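Robot Handling of Small Parts: Good Practice for the Bench
Course handout, Unit 4 — Rules for processor and socket work
Cesby Technical Centre, Gurville
Revised 1 Sep 2020

I've rewritten this one since the April group had it, mostly because the old version was four pages of rules and people only read the first. Everything you need for the practical is in this handout. The Plumotar bench manual covers the rest, and yes, you do have to read section two before you touch the controller.

Getting started

Isolate the PC. I mean unplugged at the wall and the lead taken right out of the power supply, with the front button held in for a few seconds afterwards. A computer that's been turned off at the front panel hasn't been isolated and I will send you back to do it again! Wrist strap on, clipped to bare metal on the chassis, before anybody reaches inside.

Then walk the cables. Loose leads inside a case are my least favourite thing in this whole course, as they move when you aren't looking and they love a fingertip. Tuck them or tie them before the arm comes anywhere near.

Speed and approach

For anything inside a case we run at reduced speed, and our house limit on the approach is 100 mm per second (the arm will go a lot faster, please don't show me). Come in from straight above wherever you can. If you need an angle, jog to it well clear of the metalwork and then come down. 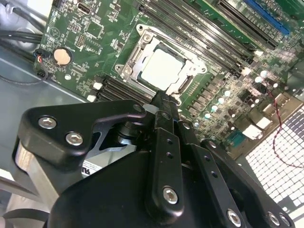
Teach your waypoints with one hand on the enabling switch and your eyes on the fingers. The wrist view is lovely for lining things up but it tells you very little about what the back of the gripper is doing, so look up from the screen every so often. And name the points properly. "Point7_new_final" has cost me more afternoons than I'd like to admit.

Holding the processor

Grip by the edges only. Nothing touches the contacts underneath, ever, and that goes for gloves too. Set the force low and work upwards in small steps using a scrap chip until it holds without slipping. Write the number on your sheet, with the finger type next to it, or the next pair can't use it.

Before you go over the socket, stop and check three things: the load plate is fully back, the alignment marks agree, and the chip is level enough to sit down flat. On this sort of socket the springy pins are on the board side, and they bend if you so much as breathe on them crossly. 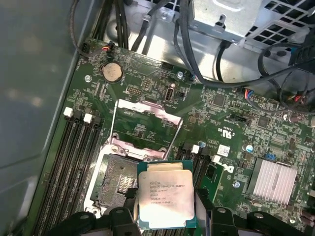
Never press a processor home with the arm. Lower it until it is just resting, open the fingers, retract straight up. If it hasn't seated, pick it up and start the approach again — no nudging, no wiggling. Baloch sockets on the practice boards are a bit more forgiving, which can teach you bad habits, so treat them as if they weren't.

Where people stand

One person on the controller, one person watching. The watcher holds the stop button and does nothing else: no phone, no writing up. Hands stay outside the taped line whenever the arm is live, and if you have to reach in, it's a protective stop first and you say "stopped" out loud. It feels daft for the first ten minutes and then it becomes a habit.

Keep the fixture plate in the same place every time and check it can't slide. If somebody bumps it, re-teach the pick points.

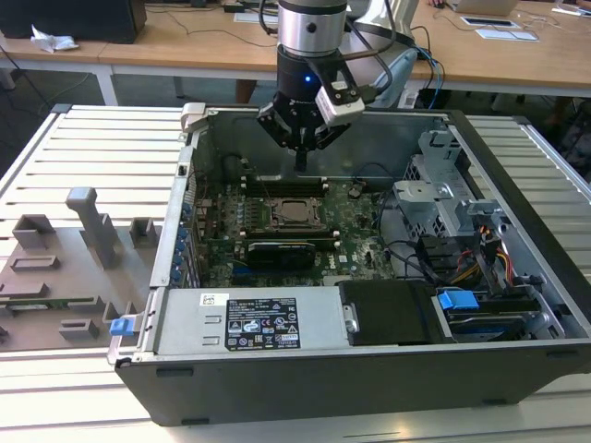 Fig. 3. Arm above the open tower, with the fixture plate to its left.

Writing up

The log sheet wants the program name, the grip force, the approach speed and anything odd that happened. Near misses count as odd. I've got 1,205 logged cycles from past groups now and the useful ones are nearly always the ones where somebody scribbled in the margin.
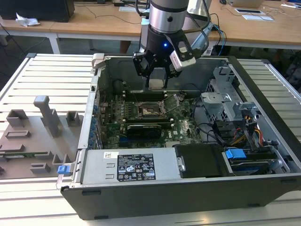
At the end of your slot, send the arm to its home position, take it out of remote mode and put the cover cap back on any empty socket. Scrap chips go in the tray by the door, good ones in the antistatic box. Sheets to me before you leave, please, even if you only managed half the runs.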